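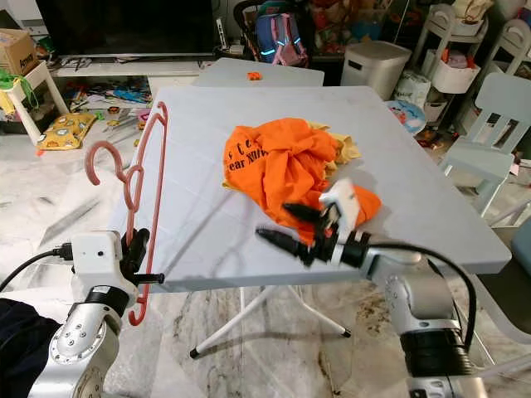
Plurton Community Center | Clothing Swap & Mending Group

NOTES FROM THE SWAP, JUNE

The spring swap is over and the hall has been handed back to the ballroom people, who would like their hooks returned. If you went home with a bag of brass hooks thinking they were a curtain project, please look into your heart and then into your bag.

First, the good news. More than 600 pieces of clothing changed hands, which beats last fall by a comfortable margin and beats the year of the ice storm by everything, the year of the ice storm having been mostly Keith Ellery and a box of ties. The coats went before the coffee was ready. Children's shoes went next. By noon the only thing left on the kids' rack was a snowsuit for a very long, very narrow child, and we have put it back in storage in case one moves to town.

Now to T-shirts.

We have a T-shirt problem, and we have had it for as long as there has been a swap. People bring them in by the sack and take home maybe one. They come from fun runs, bank openings, family reunions, and a softball team called the Allico Geese that seems to have ordered enough for the whole county before folding after one season. They're perfectly good shirts. They have been washed. They just say things on them, and most adults can only bring themselves to advertise somebody else's reunion while painting a garage.

So the rule for the fall swap is 6 T-shirts per household. The rule was supposed to be 6 this time too, but it was printed on the back of the flyer, and it turns out we are a front-of-the-flyer community. In the fall it will be on the front, in the size of type normally used for lost dogs.

Plain ones don't count toward the limit. Neither do concert shirts old enough that a teenager would want them. If you are not sure whether yours is old enough, ask a teenager, and be prepared to hear how old you are.

For the shirts we already have, the mending group is running a T-shirt night in the craft room at 7 p.m., date on the door as soon as the quilters let go of theirs. You can learn to turn a shirt into a tote bag (no sewing, some knots), into yarn for a bath mat (a great deal of cutting, bring your own grudge to work through), or into cleaning rags, for which the full course of instruction is scissors. Space for 12. Bring fabric shears if you own them and hide them from your family if you don't want them used on wrapping paper before then.

A few words on sorting, as we lost most of the first hour to it. Please fold. Please keep sizes together if you can stand to. Check the pockets: we turned up eight single earrings, a house key, a retainer, and a grocery list reading only "eggs, apologize to Dad." The earrings and the key are at the front desk. The retainer is also at the front desk, and the front desk would like to talk about that. The list we have kept on the bulletin board. We hope it went well.

Stains: we'll take a shirt with a small one if you pin a note to it. A note saying "this comes out" will be read with affection and not believed. Anything smelling of mothballs needs a week on a clothesline before it comes near us. Last time a single cardigan from somebody's cedar closet sat next to the baby blankets for a morning and the baby blankets have not been the same.

Keith has asked me to mention the mirror. The long mirror by the stage makes everyone look taller than they are, and he feels responsible for several pairs of pants. If yours turned out to be too long, hemming is free at any mending session, and he will pin them up himself while telling you about the boat.

Leftovers went two ways. Wearable things went to the Sutcliffe Street thrift store, who were gracious about it and asked us to call ahead next time. The truly worn-out pile went in the Staltera bin behind the library, where textiles of any condition are accepted provided they are dry and bagged. Loose socks are not bagged. Whoever has been posting loose socks through the flap one at a time, we admire the patience and ask you to stop.

Fall swap setup needs people who can lift a rack, people who can read a size label without their glasses, and one person willing to stand at the door and say "six" in a pleasant voice. Sign-up sheet is by the water fountain. The pen is on a string this time.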